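Stiltier, the mobile puzzle game from the two-person studio Pondent, received its third major update on 27/07/2022. Delyth Lewis wrote the level code and Debashish Abeysekara handled the physics. Both spoke to us by call.

The game asks the player to walk a figure on stilts across uneven ground. Each stilt is controlled by one thumb. There were 184 levels before the update, and nine have been added.

"The old build checked for contact once per drawn screen," said Abeysekara. "On a slow phone the stilt tip could pass through a thin ledge between two checks. We now run the check at a fixed rate, whatever the phone is doing."

The change broke some saved replays. Lewis said that 1041 replays were tested against the new code and 885 finished in the same position as before. The remainder have been kept on the server but no longer count towards the score tables.

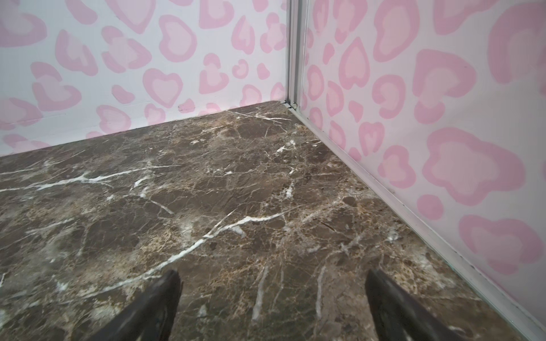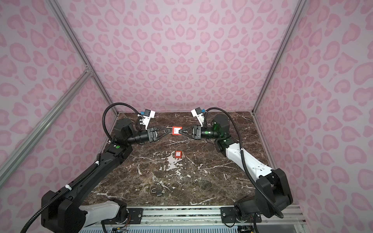
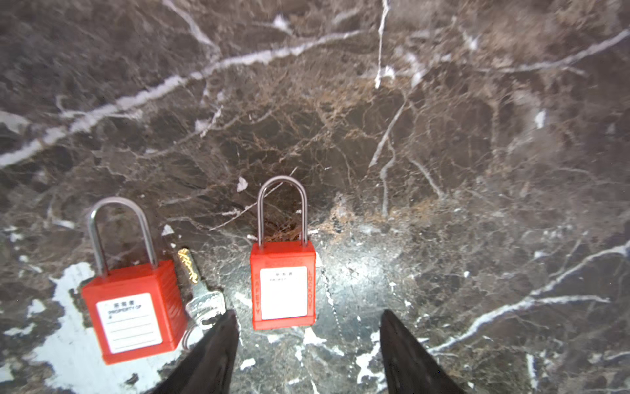 Lewis was less willing to alter the controls. Players have asked for a single-thumb mode since January. "We tried it with automatic stepping. The timing levels became trivial and the balance levels became impossible. It would need its own set of levels, and we haven't drawn any."

The update also removes the timed adverts between levels. The free version now stops after the Cullby chapter, and one payment opens the rest. Existing owners keep what they have.

On tablets, the thumb areas can be moved inwards from the settings page. Abeysekara said the position is stored separately for upright and sideways play. Controller support is being tested, though the left trigger still reads as fully pressed on some older pads.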